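Lettings Negotiator (and Occasional Finder of Keys)
Skuvitz Property, Otton office
Full time, permanent
Posted 31 March 2019

Skuvitz lets and manages 719 homes in and near Otton. Most are flats, a fair number are terraced houses, and one is a converted chapel whose boiler has opinions. We are looking for a lettings negotiator to join the Otton office, preferably one who can describe a box room without using the word "versatile".

The last person in the job has moved to the coast, where we understand she is very happy and doesn't return calls about the alarm code for Dursun Court.

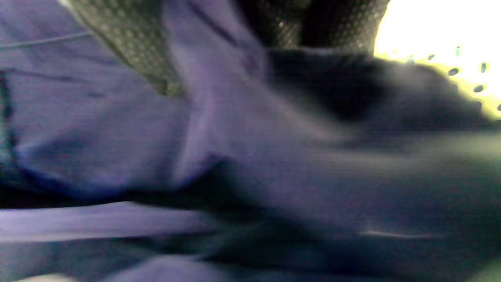 You would be out of the office for most of the day. A normal morning is three or four viewings, one of which will be for somebody who thought the flat was in a different town. Afternoons are for references, inventories, check-ins and ringing landlords to explain why magnolia no longer adds fifty pounds a month. You'd share the phones with the rest of the team and take your turn on the Saturday rota, with a day off in the week to make up for it.

What you'd be doing

Showing people round and telling them the truth about the parking.
Writing the listings. We allow one "deceptively spacious" per year, and this year's has gone.
Checking references and right to rent papers, and chasing the ones that don't turn up.
Doing inventories at the start and end of each tenancy, including the insides of ovens.
Looking after the Sitorley Road block, which has 51 flats, 2 lifts and usually one working lift.
Passing repairs to the property managers before the tenant has to ask twice.

What we need from you

A full driving licence and a car you don't mind other people's wellies being in. At least a year in lettings, or in any job where you dealt with the public and came out of it still fairly fond of them. Decent spelling. You should be able to say no to a landlord politely, then say it again by email so there's a record.

A lettings qualification is welcome but we don't insist. If you haven't got one we'll pay for the course and the first attempt at the exam. The second attempt is on you, though we have been known to soften.

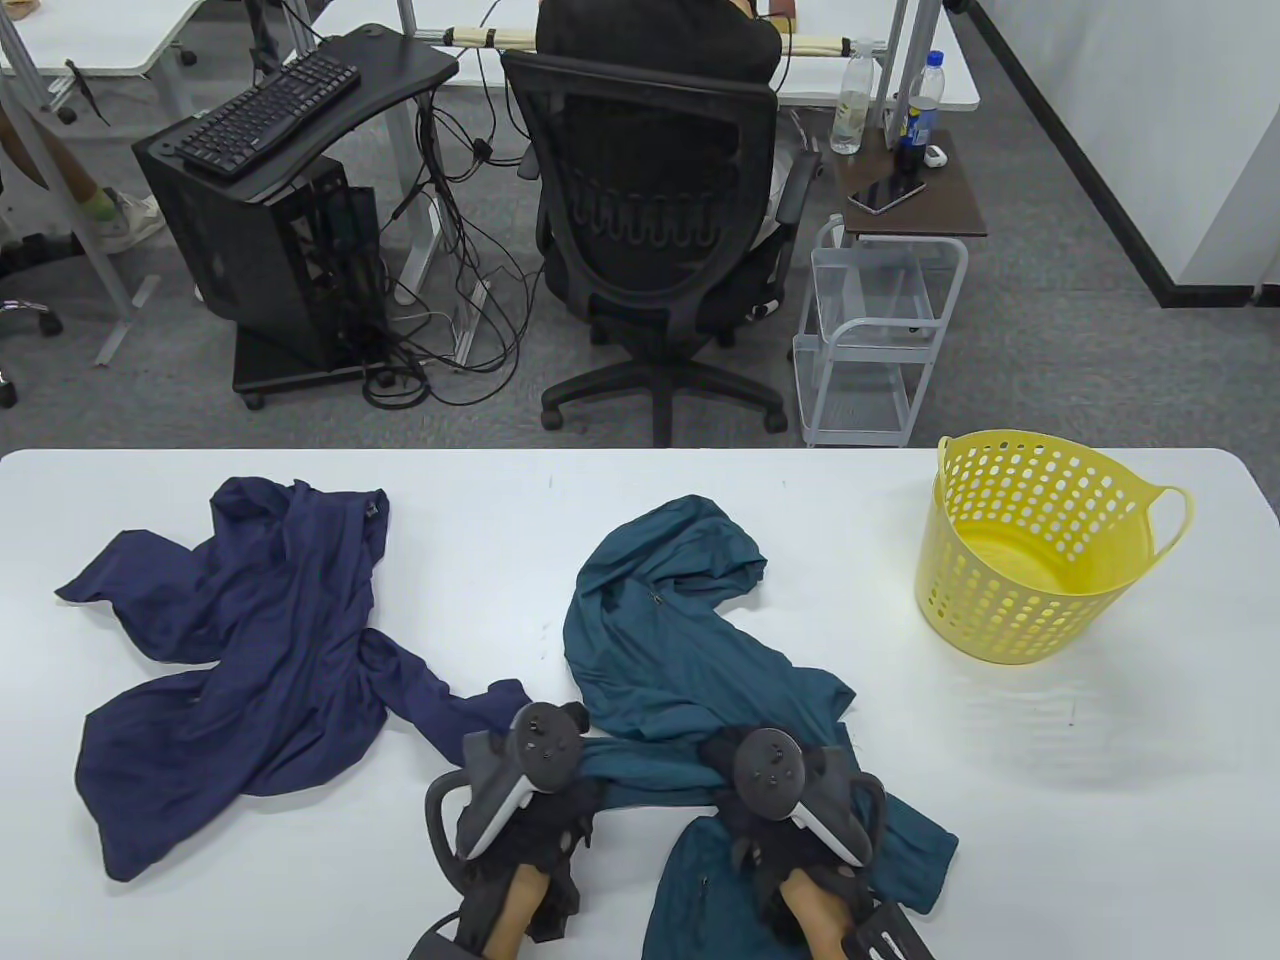

Two garments and a yellow basket on a white table.

What you'd get

A basic salary in line with other agents in the area, plus commission on each let that you don't have to share with the branch manager. Mileage. A company phone of respectable age. Twenty-five days' holiday plus bank holidays, though we ask that you don't take it all in September, when every student in the county discovers they need somewhere to live. There is a pension, and there is a proper kettle.

Hours are nine to half past five. Evening viewings happen in summer and you get the time back, in writing, from someone who will remember agreeing to it. The trial period is three months.

The office is above the bakery on the high street, up 19 stairs, and there's no lift. If that would be a problem, please get in touch anyway - most of the work is on the road, and the ground floor desk at our Sitorley branch is yours if it suits you better.

How to apply

Send us a CV and a covering letter of no more than a page. In place of the usual paragraph about passion, please include a short listing, eighty words at most, for the room you are sitting in. Make us want to view it, and mention the damp if there is any.

We read everything and reply to everyone, including the people who send us a letter meant for another agent. Interviews will be held at the Otton office and last an hour, followed by a walk round an empty flat with one of the team. You will be asked to find the stopcock.

No recruitment agencies, please. We have a drawer full of your pens already.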